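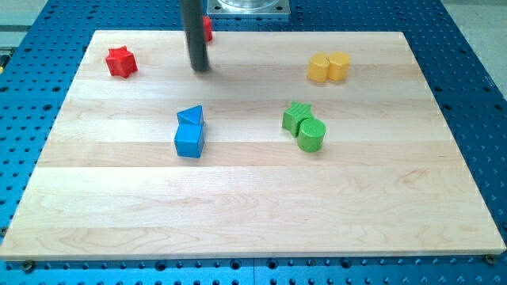 Threads › Robotics & Making

Tane McKinnon
9:40 am
Good morning from the back bench at Kinelstead, where I have a pot of tea, a joystick and a board full of coloured blocks, and where I plan to stay until lunch. A few of you asked after my February post what I do all day when I say I'm "collecting", so I thought I'd write it up as I go. It'll be long, sorry, I've never managed a short one.

Tane McKinnon
The job in one breath: I steer the arm by hand, the black finger pushes blocks around on the wood, everything gets recorded, and later each bit of pushing gets a sentence attached to it. "Slide the red star toward the yellow blocks." "Put the green cylinder in front of the blue cube." The model learns from the pair, the movement and the words together. We call ours Bright, which was meant to be a placeholder name and has now been on the door so long that we're stuck with it.

Tane McKinnon
It's only pushing, by the way. The finger's a rod with a rounded tip, so there's no grabbing or lifting. People are a bit let down when I tell them that, and then they have a turn on the joystick and go very quiet, and ten minutes later they're still chasing a cylinder.

Tane McKinnon
Cylinders! I could write a whole separate thread. If you touch one a hair off its middle it swings away to the side, and then you have to come right round behind it and start again. The cube is lovely by comparison. You lean on a flat face and off it goes, straight as you like, provided you don't get greedy and catch a corner.

Tane McKinnon
The star is somewhere in between. You can tuck the tip into the notch between two points and it steers beautifully, like pushing a pram. But you have to get into the notch first, and if you arrive on a point the whole thing spins. I've got a soft spot for the star all the same. It's the block I give beginners, because the notch teaches you to look before you push.

Tane McKinnon
10:15 am
Somebody's asked how I decide what to do next. In the early days I just made it up, and I was very pleased with myself for being so random. Then Murray Merrick (he looks after the training side, and he's far more patient than I deserve) plotted where all my pushes had ended up, and it was a big smudge in one spot. I'd been tidying. Give me loose blocks and I will herd them into a neat little bunch without even knowing I'm doing it.

Tane McKinnon
So now there's a prompt that comes through my headphones, and I do what it says whether I fancy it or not. Move the green star to the left side. Separate the two yellow ones. Bring the blue triangle down toward the bottom. Some of them are dull and some are a real puzzle, and the puzzling ones are worth the most, Murray says, as they're where the model is weakest.

Tane McKinnon
What you see up top is everything sorted by colour, more or less, yellow with yellow and green with green and the two blues nose to tail. I like a layout of that sort for a starting point. It gives you plenty of "take this away from that" prompts, and there's all that bare wood at the near end to bring things down into.

Tane McKinnon
Mind you, "take this away from that" is where I make a mess of things most often. When two blocks are touching, you can't push one in toward the other without both of them going. You've got to find the side that opens them up, slide the tip along and ease it out. With the yellow pair I usually come in from the far side and pull the angle round a little at a time. I mutter the whole way through. There is no audio on the recordings, thank goodness.

Tane McKinnon
10:50 am
The first proper batch we ever kept was 97 recordings. I remember that number because I'd promised a hundred and then Murray threw out three where my sleeve was in the picture. (I roll my sleeves up now. I also stand further back.) We trained on those 97 and the arm went to the correct block fairly often and then just sort of nudged it and hovered there, very politely, as though waiting for permission.

Tane McKinnon
I was crushed, I'll admit. Murray was delighted. He said going to the correct block meant it had the words, and the rest was practice, and would I please go and get him some practice. So I did, through most of a wet fortnight, and we got up to 388. It's an ordinary little number by the standards of the big labs, and I know it is. But I pushed every one of them myself, and I feel about them the way some people feel about jars of marmalade.

Tane McKinnon
To the person who asked about mistakes: yes, we keep a good many of them! If I overshoot and then come round and fix it, that stays in, fix and all. If you only ever show tidy pushes, the model has no idea what to do once it's gone wrong, and it will go wrong. My clumsiest morning gave us some of the best recovery examples we have. I was quite insufferable over lunch.

Tane McKinnon
What we don't keep is dithering. If I stop halfway to think, with the finger just parked over the wood, the model picks that up as a thing one does. We had a stretch where Bright would pause before every single push, and Murray went back through the recordings and there I was, pausing, again and again, reaching for my tea. So the tea lives on the windowsill now, out of reach. It does get cold.

Tane McKinnon
11:30 am
Now the sentences, which I find much more interesting than the steering, though I may be alone in that. You'd think describing a push would be simple. Then you get three people to write down the same one. I'd say "move the red star next to the green star." Murray would write "red star to right side, adjacent green." A student over from Nenville wrote "bring the red one over to its friend", and I argued hard to keep that and won.

Tane McKinnon
I argued because people do talk like that. My mum came in for a look and told the arm to "pop that one over there, love." If Bright only ever hears Murray's clipped little telegrams then it'll only ever work for Murray. We want lots of ways of saying each thing, the fussy ones and the lazy ones and the ones with a bit of affection in them.

Tane McKinnon
Left and right cause no end of bother too. Whose left? We settled on the camera's view, with the near edge of the board as the bottom, and I wrote it on a card in big letters and stuck it to the monitor. I still get it wrong when I walk round to the other side of the bench to set the blocks out. If you're starting something like this at your own place, decide that before you record a thing, please, and save yourself the afternoon I had.

Tane McKinnon
The other word that gave us grief was "near". Near how? A finger's width? Touching? We left that one loose on purpose in the end – everybody's near is a bit different, and the spread seems to be useful. Murray would still prefer a figure in millimetres. We've agreed to disagree and he brings it up only now and then.

Tane McKinnon
12:05 pm
A question about hidden blocks, and it's a good one. Yes, it happens all the time. The finger comes between the camera and whatever's behind it, so you get just a sliver of a block peeking out. There's a red one doing that up by the far edge of the board in my picture. We leave those in. When somebody asks for a block the camera can barely make out, we'd like the arm to shift itself and have a look, and it can only learn that from recordings where I've shifted too.

Tane McKinnon
It's been a funny thing for me as a driver, because I'm not allowed to crane my neck and peer round. I steer from the screen, same view the model gets. If I could see more than it can, I'd be teaching it to know things it has no way of knowing. I found that terribly hard the first week. I kept wanting to stand up.

Tane McKinnon
Practical bits, for those of you setting up a bench. Bolt the board down. Ours was loose to begin with, and it crept a little each time I pushed hard, and by the end of a session the whole thing was crooked. The table's full of holes, so there was no excuse. And keep your lamps where they are! The folks at Oltden moved theirs to suit a visitor and spent days working out why yesterday's model had gone peculiar.

Tane McKinnon
I also stop every 2 hours whether I feel tired or not. The pushes get sloppy well before you notice, and it's a dull sort of sloppy, no good for recovery examples or anything else. I go for a walk down to the creek and come back and shuffle all the blocks before I start again, so that I'm not just carrying on with whatever I'd had in mind.

Tane McKinnon
12:40 pm
Right, the morning's batch is copied across and Murray's already sent me 5 he wants described again, one of them with the note "which green?" He's got me there, there are two of them on the board and I'd just written "the green one". Off to fix it.

Tane McKinnon
Back on the joystick after lunch for separating prompts, mostly the greens. If you've got sentences you'd like to donate, put them in the replies, in whatever words you'd use at your own kitchen table. Mum's already in there with four.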